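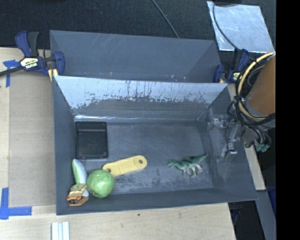

**rubberguard_ben** wrote:

Right, who else stayed up for the Drindwood card? I've watched the Queiroz fight three times now and I still can't make my mind up about the scoring. I had it 29-28 Strazds at the time, first and third rounds, and my brother had it the other way and we nearly fell out over it.

**mount_pleasant** wrote:

Neusa Queiroz won that and I don't think it's close. She had the back for most of round two and the armbar attempt in the third was the nearest anyone came to finishing it. What did Strazds do, apart from hold her on the fence?

**rubberguard_ben** wrote:

> What did Strazds do, apart from hold her on the fence?

Landed the knees! There were loads of them, and a couple of proper elbows on the break. I'm not giving someone a round for an armbar that was never straight.

**Coach Tel** wrote:

Ben's half right. The arm was bent the whole time and Strazds had her hands clasped, so it looked scarier than it was. But she was defending for over a minute and throwing nothing back, and you have to score that for somebody. 29-28 Queiroz for me.

Lovely set-up though. She went from the triangle as soon as the posture came up. I've been showing that to our Monday lot for years and they still let go of the head too early.

**kimura_kaz** wrote:

Were any of you in the building? I paid 80 quid for a seat behind a pillar. They gave the crowd as 2,036 and I reckon half of them were at the bar during the prelims, which is a shame as the Rindden heel hook was the best thing all night (first round, inside heel hook, tapped before he'd even sat back).

**mount_pleasant** wrote:

Inside heel hooks on a prelim between two lads with three fights each, not sure how I feel about that. Good finish, yes.

**kimura_kaz** wrote:

They're pros, it's in the rules. You'd moan if it was an armbar.

**mount_pleasant** wrote:

I'd moan less.

**Simwood_Grappler** wrote:

Evening all. Anyone heard if the rematch is happening? A bloke at our gym says December, on the Simwood show, five rounds this time. He also told us the last one was off, so make of that what you will.

**rubberguard_ben** wrote:

Five rounds suits Strazds. Her gas tank's miles better and Queiroz was blowing by the end of the second.

**Coach Tel** wrote:

Five rounds is two more chances to get the back. I'd go and see it anyway, just not behind Kaz's pillar.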